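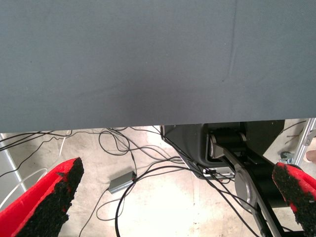

Fig. 1. Table covered in dark gray cloth.

Unit 5: Pacing and energy in middle-distance running
Course reader: Nesrin Kozan. Lab supervisor: Wagner Dantas.

5.1 Terms used in this unit

Pace is time per unit distance. Speed is distance per unit time. Students mix these up in lab reports every November, and the error carries through every later line of the calculation. Use meters per second unless the question asks for lap times.

A split is the time taken for a stated part of the race. A negative split means the second half was run faster than the first. A positive split is the reverse.

5.2 Worked case: 3000 m

Take a runner who covers 3000 m on a 300 m indoor track in 738 seconds.

Laps: 3000 / 300 = 10
Mean lap time: 738 / 10 = 73.8 s
Mean speed: 3000 / 738 = 4.07 m/s
Mean pace: 246 s per km, or 4:06 per km

The mean says nothing about how the effort was spread. Two runners with the same final time can differ by several seconds on any given lap. Record every lap, and keep the raw times in the report even where you go on to plot a smoothed curve.

5.3 Sources of energy

At the start of the race, oxygen uptake lags behind demand. The gap is met by stored phosphocreatine and by anaerobic breakdown of glycogen. Uptake then rises toward a level set by the pace and the runner's capacity. If the opening laps are too fast, the anaerobic share grows early and less of it is left for the finish.

Blood lactate is often used as a marker of this process. Treat it with care. A sample taken after the finish reflects production, transport and clearance together, and it cannot be read back to a single lap.

5.4 Critical speed

Plot distance against time for several all-out efforts. Over a limited range of durations the points lie close to a straight line:

d = CS × t + D'

CS is the slope, in m/s. D' is the intercept, in meters – the distance that can be covered above CS before exhaustion. Two trials will give a line but no check on its fit. Use at least three, with full recovery between them.

The model fails for very short efforts, where acceleration takes up much of the time, and for very long ones, where fuel and heat matter more.

5.5 Drafting and bends

Air resistance is a smaller cost in running than in cycling, but it is not zero. Running close behind another athlete lowers it. Running wide on the bends adds distance: one lane width (w) outside the measured line adds 2πw per full lap, whatever the size of the track.

5.6 Problems for the lab session

1. Find the lap time needed to run 3000 m in 720 s on the same track.
2. The runner in 5.2 covers the first five laps in 360 s. Find the mean time of the remaining laps and state the type of split.
3. Aldana Ojeda's trial sheet is in the course folder. Fit CS and D' to her times and give units for both.

Hand in the sheets to Wagner Dantas at the end of the session. Show all working.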